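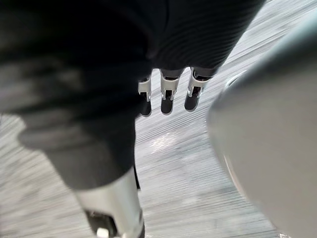

Fine ribbing, dark fabric.

August 19, 2022

Notes on sewing tubes from fine rib, mainly so I stop looking up my own numbers on the backs of envelopes. By tubes I mean sleeves, cuffs, leg warmers, covers for anything long and narrow. They are all the same job with different diameters.

The fabric I have been working with is a fine rib sold by Podier under the name Dindham. The label gives the weight as 304 grams per square meter, which is heavy for a sleeve and good for a cuff. I bought it in charcoal and in black from the remnant shelf at Berimdale. The two colors do not behave alike. The black is stiffer across the ribs and recovers more slowly after a pull, and I would not put both in one garment again.

Direction first. The ribs run the length of the tube and the stretch goes around it. Cut the other way, the tube will not go over a hand and it will grow in length every time it is worn. On very fine rib in a dark color the direction is hard to see under a ceiling bulb. I lay a desk lamp nearly flat on the table so the light comes in low across the cloth, mark an arrow in chalk on the wrong side of each piece, and only then cut.

Prewash at 60 if the finished thing will ever be washed at 60. Mine lost length in the first wash and nothing I could measure in the second. Dry it flat. Hanging wet rib over a rail leaves a ridge that steam only partly removes.

For width, measure the narrowest point the tube has to grip and the widest point it has to pass over. The cut width comes from the first, and the second is only a check. I multiply the narrow measurement by 0.85 and add seam allowance. If the piece then has to stretch to more than one and a half times its cut width to get past the wide point, I change to a tapered cut or a lighter fabric. A seam that is pulled that far on every use will pop sooner or later, whatever the thread.

Stitch: narrow zigzag, ballpoint needle, presser foot pressure down by 2 from normal. With normal pressure the top layer creeps forward and the seam ends with one layer longer than the other. I also sew with the paper still under it for the first inch — tissue paper, torn away after — and that keeps the start from being pulled into the needle plate. An overlocker would be faster. I don't own one.

Kazimiera Zalewska wrote in May to ask why her cuffs come out wavy at the edge. Usually the hem was stretched under the foot. Fold the cuff double so the edge is a fold with no stitching in it, and put the only seam where the cuff joins the sleeve. Stretch the cuff to fit the sleeve there and leave the sleeve relaxed. Quarter both pieces with pins before starting, and add more pins on a large opening.

Thread is Jabłońska polyester, the textured kind, in the bobbin only. Regular all-purpose on top. Textured thread in both positions gave me skipped stitches on the charcoal and a very soft seam on the black.

Still to test: whether a twin needle is any use on this weight. The scraps left over are long enough for one more pair of cuffs, in the charcoal, so those will be the test piece.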